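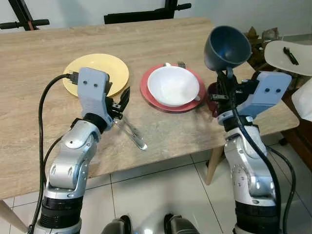
杜尔特代尔沿线通讯 总第152期

科克尔旧货场改建:秋季施工之前,请居民先读这一篇

文:Dzintra Kļaviņa(沿线联络办公室)

各位邻居:

从九月开始,科克尔(Corkell)旧货场的改建工程进入土方阶段。这份通讯在前面几期里已经介绍过线路的走向和新站台的位置,所以我不再重复。这一期我想写的是土:挖出来的土放在哪里,怎样运走,路上会不会有泥,下大雨的时候水往哪里流。夏天的居民会上,大家问得最多的就是这些问题,而当时我们的回答不够完整。有几个问题我在会上答应了书面回答,现在写在下面。

我的中文是成年以后学的,工程方面的词是到了办公室以后才学的。如果有哪一句写得不清楚,请打电话或者写信给我,我会在下一期更正。

一、为什么要挖这么多土

旧货场的地面比将来的轨道面高。过去几十年里,货场的经营者一层一层地往上面铺煤渣、碎石和建筑废料,铺得厚薄不一样。靠近仓库的一边比较薄,靠近内吉(Negi)溪的一边很厚。新的停车线需要平而且稳定的地基,所以这些填料必须先挖掉,再换成合格的材料,分层压实。

第一阶段需要处理的土大约有3,000立方米。这个数字来自承包商坎迪茨(Canditz)公司的勘察报告,是按照钻孔的结果推算出来的,因此挖开以后可能有变化。有居民问,为什么报告里写的数量和去年展板上的不同。原因是去年的展板用的是旧图纸,旧图纸没有包括溪边的那一块三角地。那一块地后来加进了工程范围,因为挡土墙的基础要往外移。

挖土从东边开始,向西推进。东边是原来的装卸平台,混凝土板还在,要先用机器破碎。破碎混凝土是整个阶段里声音最大的工作,我在第四部分再写。

二、土怎样分类

挖出来的土不会直接装车。每一堆土先放在指定的堆放区,取样,送去化验,等结果出来以后再决定去处。按照工程的环境管理计划,土分成三类。

第一类是干净的自然土,主要是下层的黏土。这类土会留在现场,以后用来做北侧的土坡。土坡上面要种灌木,品种的名单还在讨论,我收到了很多意见,其中有几封信写得很长,我都转给景观设计师了。

第二类是混合填料,里面有砖块、煤渣、玻璃。化验合格的部分,筛过以后可以用在施工便道下面。不合格的部分要运到有许可的处理场。

第三类是被油污染的土。货场过去有一个加油点,位置在旧信号房后面。勘察的时候,在那里的两个钻孔里发现了柴油的气味。这类土要单独挖,单独放,下面铺防渗的膜,上面盖防水布,运输时车厢也必须密闭。住在磨坊巷的居民担心气味。我们在巷口的围挡上安装了一个监测点,结果每星期贴在公告栏里。如果您在家里闻到明显的柴油味,请马上打电话,不要等到公告出来再说。

在居民会上,有一位先生问,谁来决定土属于哪一类,是承包商自己决定吗?取样由坎迪茨公司安排,但是化验在外面的实验室做,报告同时发给承包商和地方的环境官员。对第三类土,环境官员没有书面同意以前,车不能出场。这一条写在管理计划的附件里,附件可以在图书馆的二楼看到,也可以向我要复印件。

三、车从哪里走

这一部分请住在站前街和学校路的人仔细看。

运土车只能走一条路线:从货场西门出来,左转到桥下路,经过环岛,然后上外环公路。回来的空车走同一条路。学校路在任何时间都不允许运土车通行,站前街只允许送小件材料的车通行。我知道去年冬天有几辆车走错了,停在学校门口调头,家长们很生气。坎迪茨公司后来换了运输调度的方法:每一位司机第一次进场以前,必须由门卫给他看路线图,并且签字。车的前窗要放一张有编号的卡片。如果您看到有卡片的车走在不允许的路上,请记下编号和时间告诉我们。没有编号的话,我们很难查到是哪一辆。

上学和放学的时候,西门停止出车。早上从八点停到九点,下午从三点停到四点。学校放假的时候也照这个时间执行,我们和调度讨论过是否可以在假期放宽,最后决定不改,这样司机不容易记错。

有人建议土方全部用火车运走。这个建议很有道理,毕竟是一个铁路工程。我问了工程师。旧货场和主线之间的道岔在很多年以前就拆掉了,新的道岔要等地基做好以后才能装,所以第一阶段没有办法用火车。第二阶段送道砟和轨枕的时候,计划主要用铁路运输。到那时卡车会少很多,但是夜间会有工程列车进场,关于夜间列车我会另外写一篇。

车轮清洗设备已经装在西门里面。每一辆出场的车必须经过清洗,洗轮的水流到沉淀池,循环使用。桥下路每天傍晚用扫路车清扫一次,下雨以后增加一次。我自己每天走这条路上班,六月的时候路边确实有一层干泥,自行车经过很滑。我那时拍了照片交给现场经理,第二天泥清掉了。可是过了一个星期,又有了。所以这次我们要求每天在表格上记录清扫的时间,由现场的环境主管签名。

四、声音和震动

破碎混凝土板的工作从上午九点开始,下午五点以前结束,中午停一个半小时,也就是90分钟。中午停工的时间原来只有一小时,后来延长,是因为平台对面有一家托儿所,孩子们吃完饭要睡觉。托儿所的老师来信感谢,同时她也说,希望机器重新开动的时候不要几台一起开。现场经理同意了,他会安排逐台启动。

其他的土方工作从上午八点开始,到下午六点为止。周末的安排和公共假日的安排印在公告栏的那张黄纸上,因为可能有变动,我不写在这里。

关于震动:在距离最近的房屋外墙上,已经装了震动传感器。开工以前,承包商对沿着货场围墙的80户做了房屋现状检查,拍了墙面和天花板的照片,并且把已有的裂缝记录下来。每一户应该已经收到一份报告。收到的人请看一看内容对不对,如果您觉得漏掉了什么,请在报告上写明,签名寄回。没有寄回不表示您放弃权利,可是对以后的讨论有帮助。还没有收到报告的人,大多数是因为检查那天家里没有人。可以再约一次,晚上也可以约。

有两位住在围墙以外第二排的居民问,为什么没有检查他们的房子。管理计划里的范围是按照计算出来的震动影响画的,第二排在范围以外。我把这个问题带到了工程会议上,结果是这样:范围线不改,但是第二排的住户如果写信申请,坎迪茨公司愿意去做一次简单的外部检查。请在土方开工以前申请,开工以后再做,检查的意义就小了。

五、灰尘

干的天气里,煤渣的灰很轻,容易飞。堆放区的土堆高度有限制,不可以高过围挡。土堆超过几天不动,要盖布或者喷水。便道上有洒水车。风很大的时候,现场的主管可以决定停止装车,这个决定不需要问上级。

有人在会上问我,晾在外面的衣服会不会脏。我当时说应该不会。后来我想了想,这个回答太快了。在施工的前几个星期,如果是东风,住在铁匠巷的人最好看一下天气再晾衣服。窗台上如果发现黑色的灰,请告诉我们位置和日期,我们会和风向的记录对照。公司曾经给几户人家洗过窗户,这是个别处理的,没有固定的标准,我个人希望以后能有一个清楚的办法,让大家都知道什么情况可以申请。

六、内吉溪

对我来说,这是最需要小心的部分。内吉溪很窄,夏天有的地方可以一步跨过去,但是下大雨以后水涨得很快。旧货场的雨水从前是直接排进溪里的,没有经过任何处理。从这次施工开始,现场的水先进沉淀池,泥沉下去以后,上面的清水经过检查才可以放出。池子的位置在溪的上方平地,离岸边有一段距离,中间拉了拦泥的布围栏。

溪边有一排老柳树。其中靠近三角地的两棵,根已经伸到挡土墙的位置。设计师研究过能不能绕过去,结论是一棵可以保留,另一棵要砍掉。砍树要在鸟类繁殖季节结束以后进行,并且事先由生态学家检查树洞里有没有蝙蝠。如果发现蝙蝠,工作就停下来,等许可。去年有人看见翠鸟在桥的下游,这个消息我也报告了。看到动物的人,请继续告诉我们地点,越准确越好。

溪边的小路在土方阶段要关闭一段,从铁桥到磨坊后面。绕行的路有指示牌。绕行的路线比原来的长,而且有一个坡,推婴儿车或者坐轮椅的人走起来不方便。我们请求在坡上加扶手,扶手已经订了,可是还没有装好。在装好以前,需要帮助的人可以从西门旁边的人行通道走,请按门铃,门卫会陪您过去。

钓鱼的朋友们问,鱼怎么办。水质每天测一次浑浊度,上游一个点,下游一个点,两个数字比较。如果下游明显更浑,就要停止排水,找原因。测量的结果也贴在公告栏。我承认公告栏上的表格不容易看懂,数字很多,单位也没有解释。我正在和环境主管一起做一张简单一点的。

七、怎样提意见

如果事情紧急,请打围挡上的二十四小时电话。接电话的人会给您一个登记号码,请把号码记下来。一般的问题可以写信、发邮件,或者直接到办公室来。办公室在科克尔车站的旧售票厅,进门以后右手边。我通常上午在,下午常常去现场。

每一条投诉都要在两个工作日以内得到第一次回复。第一次回复有时候只是说“我们收到了,正在查”,有些人对这样的回复不满意,我理解。可是有的原因要查几天,例如要等实验室,或者要找到那天的司机。如果对最后的结果不同意,可以要求转到独立的申诉人那里,申诉人由地方政府指定,和承包商没有关系。申请的表格在办公室和图书馆都有。

还有几件小事。

公告栏移了位置,现在在面包店对面的墙上,原来的地方要放变压器。

参观现场的报名已经满了。如果有人取消,我会按照名单的顺序通知。参观的人必须穿硬底的鞋,凉鞋不能进场,上次有三位因为这个没有进去,很可惜。

旧信号房里面的木制杠杆牌和两张旧的线路图,由地方历史小组保存。有人家里如果有货场过去的照片,特别是装卸平台还在使用的时候,小组很希望借去扫描,用完归还。

更正:上一期我写“桥下路将会关闭”,应该是“桥下路的人行道将会关闭一侧”。车道不关闭。有几位店主因此打电话来,我向他们道歉。

下一期预定写挡土墙和新的人行天桥。关于天桥的电梯,我已经收到不少问题,如果您还有,请在月底以前寄来。

联络办公室开放时间:上午九点至下午一点,其他时间请预约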